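Home | Diary | Bench notes | Older entries | Contact

Monday, rules for the bench

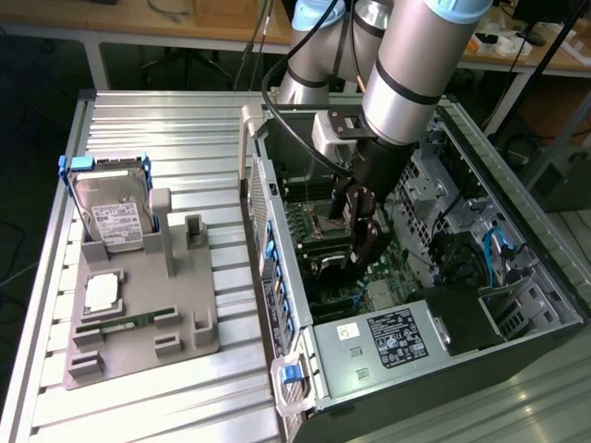 2 min read

Spent most of the day on the rule sheet for the arm. We had one in January, but it was a page of things people had said out loud at different times, and two of them disagreed. Myrto Chrysikopoulos asked for one version that a new person could follow without asking her, so that was the job.

The first rule is the tray. Every part has its own pocket and goes back to it before a run starts. The processor goes in the square one with the silver side up, the memory module lies flat between its posts, and the drive stands upright in its blue caddy. If a pocket is meant to be empty for that task, it stays empty. No screws in it, no pens.

Second is the case. It lies on its side with the board facing up, and any loose cable gets moved clear of the socket before the gripper comes down. We argued over whether to tape the cables. Ma wanted tape every time. I wrote "tape if it moves when you let go" and that stood.

Third is power. The tower is unplugged from the wall and the plug is left where the operator can see it. I would have thought this was obvious, but it was missing from the old sheet.

The speed limit took the longest. Durano runs theirs at 500 mm a second between positions and sent us their sheet as a model. Milten uses 700, but they have a fence and we don't. I put us at 500 for open travel and much slower anywhere inside the case, with hands off the table until the arm has stopped. Stopped means the program has ended – a pause doesn't count. Myrto underlined that part.

Also added: one person at the table, one at the stop button, and they agree out loud before starting. The log gets filled in at the end of each run, including the bad ones.

Still open is who signs off on changes to the sheet. Left it blank for now. Printed 3 copies at 4:40 and went home.

Comments

benchrat: We use the same cable rule at Hikcombe. Do you write down which way the caddy faces? That one bit us.

Odile: Is the stop button person allowed to fill in the log during the run? Ours did and we had to ban it.

benchrat: @Odile banned here too.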